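Thread on getting my deposit back from a letting agent. It took most of a summer and I've had a few people ask how it went, so I'm putting it in one place. England only, other parts of the UK do it differently.

1/ We rented a two-bed flat in Nernbridge through an agent called Plemlow. Deposit was £1182, paid the week we signed. It went into one of the protection schemes and we got the certificate by email. Find that email now if you rent. I had to dig through years of newsletters for mine.

2/ We moved out in June. Cleaned it ourselves over two evenings, oven included. Handed the keys to the woman on the front desk and asked for a receipt. She wrote one on a compliments slip. Keep whatever you're given.

3/ Three weeks of nothing. Then an email with a list of deductions adding up to £757. Professional clean, repainting the hall, a new mattress for the back bedroom, "garden". The flat is on the second floor. It has no garden.

4/ I replied asking for the invoices and for the check-in and check-out reports side by side. No answer. I asked again a week later. They sent the check-out report only.

5/ My friend Soudabeh Mousavi used to work in lettings and she told me to stop ringing them. Put everything in writing, one email per subject, date in the subject line. Best advice I had from anyone. 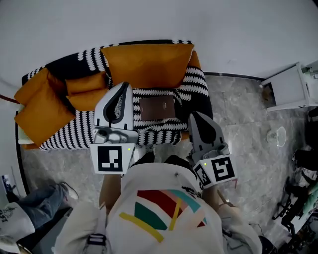

Sofa in the new place. Mustard cushions stayed.

6/ Next job was the check-in inventory. We'd signed it when we moved in and never looked at it again. Page four said the hall had "scuffs throughout, marks by meter cupboard". Those were the same marks they wanted to charge us for.

7/ The mattress was listed at check-in as "used, some staining". The landlord can't claim the price of a new one for an old one. The adjudicator looks at how old the thing was and how long it ought to last. Worth reading up on "fair wear and tear" before you argue about anything.

8/ I offered to pay £60 towards the clean. I'd missed the top of the kitchen cupboards and the check-out photo showed it. Plemlow said no, all or nothing.

9/ So I raised a dispute with the scheme. It's free. You fill in a form online and upload your evidence. Mine had a limit of 3000 characters for the written part, and my first go was far too long. Cut everything about how rude they'd been. It doesn't help you.

10/ What I sent: tenancy agreement, check-in inventory, check-out report, the key receipt, the emails in order, and our own photos from the last evening. I gave each file a plain name, so "hall check-in page 4" and so on.

11/ The part they didn't dispute came back to us in a few days. You can ask for that straight away. We didn't know and left it sitting there for a month.

12/ Decision came on a Thursday in September. Repainting: nothing. Mattress: nothing. Garden: nothing, they'd dropped it by then. Cleaning: £45 to the landlord. The rest came to us.

13/ Someone asked if it's worth it for a smaller amount. It took me two evenings of paperwork all in. I'd do it for £100.

14/ Farhad Hashemi asked about joint tenancies. Ours was joint and I was down as lead tenant, so I filled in the form. Check who is down as lead on yours before anyone moves away.

15/ If you're moving in somewhere this month, go round with the inventory in your hand and write on it. Inside of the oven, behind doors, window sills. Send it back by email and keep the copy. Replies are open if you're stuck on a form.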